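Nov 29, 2024
Workshop notebook, Tamell bench: hide glue, second batch
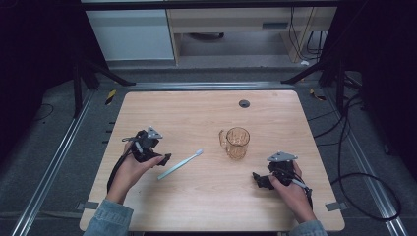
Light wooden tabletop, gray carpet under it.

Soaked the Semaan granules overnight in cold water, 60 g to a small jar. They swelled evenly, with one dry clump at the bottom that I broke up with a stick. The Bramum granules from earlier in November were slower and smelled stronger.

Warmed the jar in the water bath and kept the lid on. Skin formed anyway when I left it off to brush the first joints. Added a splash of water and stirred it back in.

Glued 6 test pairs, maple to maple, rubbed joints, no clamps. Two slid while I was setting them down and had to be redone. The shop was cold and the glue gelled fast — next time warm the pieces first.

Broke the Bramum pairs from the last batch. Best one let go at 463 on the Fistton gauge, mostly wood failure. The worst had a starved line down one edge, my fault for too thin a coat.

Still to do: label the new pairs, leave them a week, wash the brush in hot water. The leftover glue is in the fridge — throw it out if it turns runny. Order more jars.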